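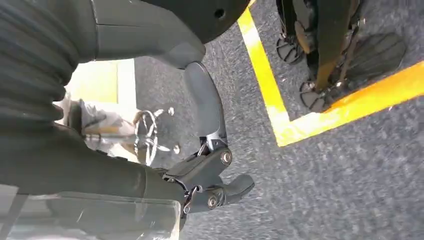

*Fuelle negro y carcasa gris oscuro, de cerca.*

# Mercadillo Bandara — preguntas frecuentes

Actualizado en mayo. Leed esto antes de escribir, por favor, que el buzón va lleno.

## Vender

**¿Cómo pido puesto?**
Por el formulario de la web. Por teléfono no, por Instagram tampoco. Contestamos por orden de llegada y si ya no quedan sitios pasas a la lista de espera. La lista corre bastante, siempre hay bajas la última semana.

**¿Cuánto cuesta?**
12 euros el puesto sencillo, el doble si quieres dos seguidos. Se paga al confirmar. Sin pago no hay número de puesto, aunque tengas el correo de confirmación.

**¿Qué incluye?**
Una mesa y una silla. Mantel no. Percheros no, traedlos de casa. Toma de corriente solo en los puestos del fondo, junto a los baños — marcadlo en el formulario, el mismo día ya no se puede cambiar.

**¿Puedo compartir puesto con una amiga?**
Sí. Un solo nombre en la inscripción y ya os repartís vosotras la mesa.

**¿Qué se puede vender?**
Ropa, libros, discos, juguetes, menaje, herramienta de mano, muebles pequeños (que quepan debajo o al lado de la mesa sin comerse el pasillo). Todo de segunda mano.

**¿Y qué no?**
- Comida y bebida, ni casera ni envasada
- Animales
- Medicamentos, cosmética abierta
- Sillas de coche para bebés y cascos
- Cuchillos sueltos. En su caja sí
- Lotes nuevos con etiqueta de tienda

Si dudas, pregunta antes. El año pasado tuvimos que pedirle a gente que recogiera y es un mal rato para todos.

**Hago artesanía, ¿puedo ir?**
A este no. Hay uno de artesanía en Droroswood, lo lleva otra gente y tiene sus propias normas. No tenemos el calendario.

## El día del mercadillo

**¿A qué hora monto?**
Puertas abiertas a vendedores desde las 8:00. Público a las 10:00. Si a las 9:45 no has aparecido ni avisado, el puesto pasa a la lista de espera y no se devuelve el dinero.

**¿Se puede entrar con el coche a descargar?**
Por la puerta lateral, de dos en dos. Descargas, sacas el coche, y luego montas. En ese orden!! Cada edición se forma cola porque alguien monta con el coche dentro.

**¿Hay aparcamiento?**
El de la nave Ornix, al otro lado de la rotonda. 100 plazas, gratis, se llena pronto. En la acera de enfrente multan.

**¿Y si llueve?**
Se hace igual, es cubierto. El pasillo de entrada gotea un poco, no pongáis ahí las cajas de libros.

**¿Me puedo ir antes?**
Cierre a las 15:00. Antes no se desmonta, aunque lo hayas vendido todo. Déjalo tapado y date una vuelta.

**¿Qué hago con lo que no venda?**
Te lo llevas. No se queda nada en la nave ni al lado de los contenedores. Hay una caja de donaciones para ropa limpia en bolsa cerrada, solo ropa. Los libros no nos los cogen en ningún sitio ya, lo hemos intentado.

## Comprar

**¿Cuánto vale la entrada?**
Gratis. Aforo de 400 personas, hacia las once suele haber cola. De 13:00 en adelante se entra del tirón.

**¿Se paga con tarjeta?**
Depende del vendedor. Muchos cogen pago por móvil, otros solo efectivo. Cajero no hay cerca, así que traed billetes pequeños. Nosotros no damos cambio, ni a los compradores ni a los puestos.

**¿Se puede regatear?**
Claro. Con educación.

**He comprado algo y no funciona**
Es trato entre particulares, nosotros no podemos devolver nada. En aparatos eléctricos pedid probarlo antes en el enchufe de pruebas, al lado de la mesa de información. Es gratis y casi nadie lo usa.

**¿Me guardáis un mueble hasta la tarde?**
Pagado y con papel con tu nombre y teléfono, hasta las 15:30. Después se cierra la nave y no abrimos a nadie.

**¿Perros?**
Atados sí. Si hay mucha gente, mejor en brazos o en casa.

**¿Carritos y sillas de ruedas?**
Se entra sin escalones por la puerta lateral. Baño adaptado al fondo a la derecha. Los pasillos son anchos, si algún puesto invade el paso avisadnos y lo movemos.

## Cancelaciones y demas

**No puedo ir, ¿me devolvéis el dinero?**
Avisando con 5 días, sí, entero. Con menos, solo si lo cubre alguien de la lista. La devolución tarda, la hacemos toda junta después del mercadillo.

**¿Puedo pasarle mi puesto a otra persona?**
Escribiendo antes para cambiar el nombre. En la puerta no.

**¿Hay bar?**
La cafetería Plorklow, en la esquina. Café y bocadillos. Dentro de la nave se puede comer lo que traigais, pero no encima de las mesas de otros.

**¿He perdido una cosa, la tenéis?**
Puede. Escribid con el asunto OBJETO PERDIDO y qué es. Guardamos todo hasta la siguiente edición — las gafas de sol también, hay una bolsa entera.

**¿Cuándo es el próximo?**
Cuando haya fecha sale en la web y en el boletín. Antes no la sabemos tampoco nosotros.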